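Stikthorpe Housewares Support
Ticket: Cling film will not stay seated in dispenser box
Opened by: Nadja Bühler
Opened: 20 September 2025
Status: Waiting on customer

Problem as reported
Customer bought refill rolls and wants to use them in the long white boxes she already has. The lid of the Vekon dispenser will not close over the new roll. Old roll fit fine. She asked which of her boxes are meant for PE film. The one she sent has a green label with strawberries and the letters PE on it.
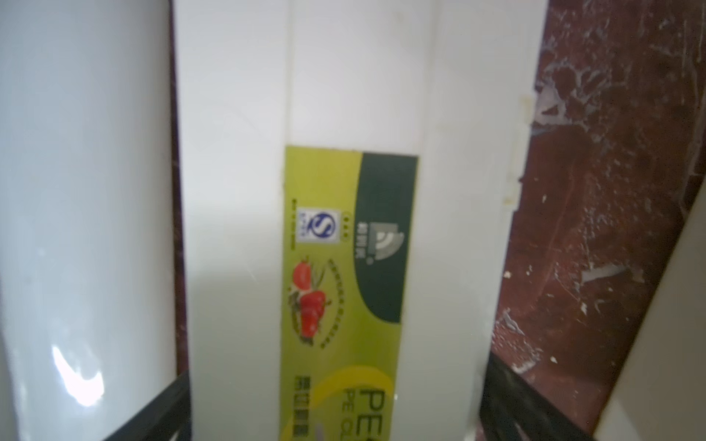 Step 1. Check roll length
Asked customer to measure the refill and the inside of the base. Refill is 40 cm with the end cap on. Inside of the base is 38 cm. That explains the lid. She pulled the cap off and the roll dropped in, but it slid around when she tore a sheet.

Step 2. Compare boxes
Asked her to lay everything out on the table, open one dispenser, and leave the lid folded out beside the base with the roll in it.
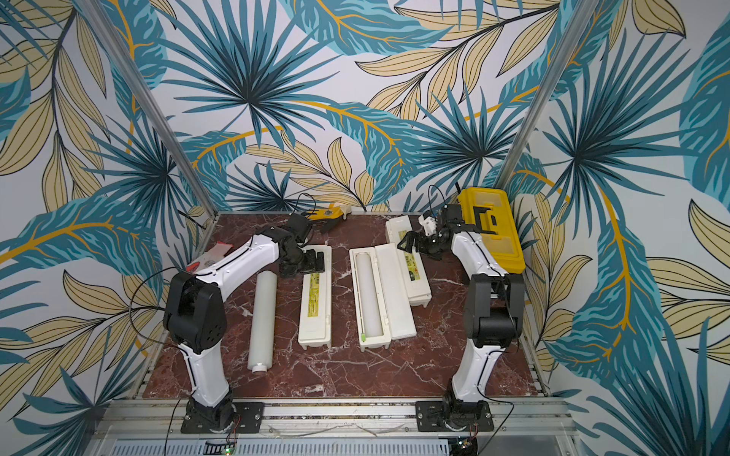
She has not tried the refill in the other boxes yet. I asked her to measure those inside, end to end, and to write the length on a bit of tape so they don't get mixed up again.

Step 3. Replacement
If none of them take 40 cm, we can swap the refills for the shorter Trarnen ones, pack of 12. Pfister rolls are out of stock until November. Unopened packs only.

Next contact: 3 days, or when she replies with the measurements.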